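### 3.2 Nesting as an everyday habit

People who put away picnic ware rarely talk about how they do it, and yet the habits are quite steady from one household to the next. We were glad to find that bowls went into bowls and cups into cups almost everywhere we visited — shape first, and color only later, if anyone had the patience for it.
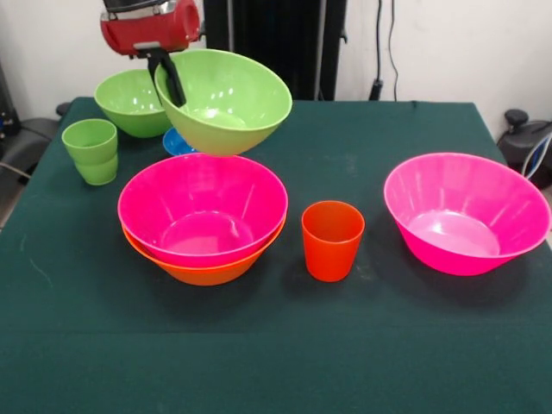
*Wellow, July*

**Figure 2.** Plastic tableware on a green cloth, partly stacked: a pink bowl nested in an orange one, two green cups together, and a green bowl lifted and tilted over the table.

The mixed pair in Figure 2 is dear to us, as it shows so plainly that a stack can be perfectly good without matching. The second pink bowl stands by itself at the right, and a strict sorter would have wanted it with its twin. Brunner and Hollis, who coded the household notes, called this kind of arrangement "nested by form," and we have kept their name for it. Of the 165 notes they read, only six mentioned color before shape, and three of those came from one very orderly family in Jornley.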